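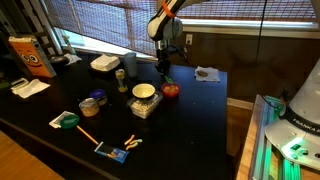

Jars, bowls, napkins and a shaker with a yellow lid share a black tabletop.

ERNLOW TO HELP ZIVSIDE FIND ITS TABLES AGAIN

Household goods maker launches Idon, a label set for people who own plenty of jars and have lost track of what is in them

ZIVSIDE: Ernlow, the household goods maker best known locally for a draining rack that took three attempts to get right, will launch its first range of kitchen labels this June. The range is called Idon. It will sell at £5 a packet and is aimed at the table where snacks, paper goods, small toys and yesterday's good intentions all end up together.

Each packet holds write-on labels in three sizes, a pencil, and a folded card called the Table Sheet, which sets out a way of clearing a crowded surface without buying more things to put things in. Ernlow, which sells things to put things in, says it has thought about this and is going ahead anyway.

The first run is 4,000 packets. Of these, 200 will be given away to Zivside households through Montoya, the café and events room on the old market side of town, where Ernlow will also hold a clearing evening with 50 places.

"People keep telling us they need a bigger kitchen," said Brijesh Dhillon, who founded Ernlow and still writes most of its instruction leaflets. "Then you go round for a cup of tea and there's a perfectly decent table under there. It has cereal on it, and napkins, and a dinosaur. I have one of those tables myself. I've eaten standing up at the sink because I couldn't face moving the dinosaur."

What the labels do

They stick to glass, to clear plastic and to most lids. They come off in warm water and leave very little behind, a phrase Ernlow's packaging team argued over for an afternoon, having first been handed "nothing" and found it to be optimistic.

The smallest size is meant for lids. Ernlow's view is that coloured lids make a fine start to a system, and a household with a blue lid here and a yellow lid there will often believe it has one. Ask two people in that household what blue means and you'll generally get two answers. Blue is rice. Blue is whatever was left in the bag after the rice. A word on the lid settles it.

The middle size goes on the front of a jar. There is room for the name of the contents and the date it was filled, and a little space below which Ernlow had intended for cooking times. Early users wrote other things there, including "NOT the sugar" and "ask Dad", and the company has left the space blank in the finished version.

The largest size is for boxes and tubs that hold several sorts of thing at once. It has a ruled edge and can be cut down with scissors. Left-handed customers have asked Ernlow to say that the pencil works equally well for them, and Ernlow is happy to confirm it.

What the Table Sheet says

The Table Sheet was written for a surface much like the one shown with this release, where a clear jar of yellowish grain stands near a glass jar with a blue lid, and a small yellow-rimmed bowl has settled on top of a clear plastic container of food. Stacking of this kind is common and the Sheet takes a relaxed line on it. A bowl on a box is storage. A bowl on a box for a fortnight is furniture, and should be dealt with.

The method begins with food that is out in the open. Anything in a bowl is either eaten, put back where it came from or given a lid before the next step. The same goes for anything resting on a napkin. Ernlow recognises that "eaten" will prove the most popular of these and has allowed ten minutes.

Paper comes next. Folded napkins that are still in their stack stay together and move to one end of the table. Crumpled paper goes in the bin, wherever it has got to, and the Sheet suggests checking the window sill, which in many homes serves as a sort of waiting room for rubbish.

Toys leave the table entirely. The Sheet does not say where they should go, as Ernlow makes no claim to expertise in this area and the testing households could not agree. One sent theirs to a basket, another to the stairs, and a third reported that the toys had gone back to the table by teatime and that it would rather not discuss it.

Jars, tubs and shakers are left until last. They are wiped, labelled and lined up with the tall ones at the back. Shakers should be labelled even when the contents are visible. Paprika and chilli powder look very friendly side by side, and Mr Dhillon has a story about a rice pudding which he will tell at the clearing evening whether asked or not.

Cardboard boxes with faces

The Sheet has a short section on boxes that somebody has decorated. An orange box with big round eyes may have stopped being packaging some time ago, and Ernlow advises against flattening it without consulting the household. In testing, this was the only point on which adults and children took the same side, against Ernlow, whose first draft had simply said "recycle".

"We got letters," said Mr Dhillon. "One of them was in crayon. We changed the wording."

The revised advice is to give such a box a job. It can hold the spare labels. It can stand at the back of the table and look at people who leave cups out. Owners of particularly wide-eyed boxes report good results with the second approach, at least among visitors.

The clearing evening at Montoya

The evening begins at 7pm and runs until the tables are clear or the café wants to lock up. Each person is asked to bring one bag of items from their own kitchen table, exactly as found. Please don't tidy it first. Ernlow ran a trial session in the spring at which several guests arrived with beautifully sorted bags and had nothing to do but drink coffee and watch the rest of us.

Food should come in closed containers. Liquids are best left at home, along with anything that has been at the back of the cupboard long enough to have become a topic. Montoya will provide tables, cloths, warm water and a bin of generous size. Tea, coffee and a slice of something are included.

Places are free and must be booked at the café counter. There is a paper list and a pen on a string. Those who miss out can leave a name for the next one, which Ernlow hopes to hold once Montoya has recovered.

Where to find Idon

Idon goes on sale in June from the Ernlow shop in Zivside and from the counter at Montoya. The giveaway packets will be handed out at the café, one to a household, to anyone who lives in the town and can say so with a straight face. No proof of clutter is required.

Refill sheets of the middle size will follow later in the year. There are no plans to sell the pencil separately, despite a surprising amount of interest.

About Ernlow

Ernlow designs and sells plain household goods from a shop and workroom in Zivside. Its range includes racks, trays, hooks and tubs, and a bread bin that customers either love or send back. The company was started by Brijesh Dhillon at his own kitchen table, which had to be cleared first and was full again by the end of the week.

Notes for editors

Sample packets of Idon and copies of the Table Sheet can be had from the Ernlow shop during opening hours. Mr Dhillon is available for interview and would prefer the morning. He is willing to be photographed with a tidy table given a day's warning.

Idon is written with a capital I and a small d. It is said "eye-don". It doesn't stand for anything, though suggestions continue to arrive.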